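Spent Monday, November 27, 2023 at the open day Lappalainen ran at their Flerkent site. Notes follow, mostly on the bedding work, as that is what I went for. 1/9

Format: a short talk, then 14 visitors split into small groups. Ours was led by Aslı Kurtuluş, who runs data collection for the Poren project. She took questions while people worked, so my notes are out of order. 2/9

Poren's target is household fabric: blankets, sheets, pillowcases. The hand-held gripper has two fingers and the operator carries it. No arm is involved at this stage. The policy is trained later from the recordings. 3/9

They have 3,672 recorded episodes so far. After filtering, 1,974 are used for training. I asked about the gap. Most rejects are lost tracking, followed by grasps where the fingers close on two layers at once. 4/9

Blankets are harder than towels. A plush one gives you thick folds and very few clean edges, so the operators are told to pinch a raised fold and lift before pulling sideways. Pulling first drags whatever is under it. 5/9

Visitors could try the tool for 5 minutes each. The trigger travel is longer than I expected - my first two grasps closed late and caught nothing. Wrist angle matters more than grip force. 6/9

Liklow supplied the fingertips. The August revision has a softer pad, and Kurtuluş said it wears faster on rough fabric. She would not give a replacement interval. 7/9

Then the robot demo, same fingers on a fixed arm, straightening a blanket on a mattress. Four runs. Three finished, one stopped with a corner still folded under. Slow, roughly a third of the speed of a person by my watch. 8/9

Open question for me is how well this carries over to beds pushed against a wall, where the arm has one side to work from. Kurtuluş said those episodes are being recorded now. Slides go up next week and I will add the link to this thread. 9/9 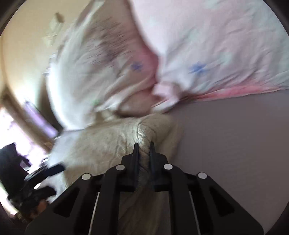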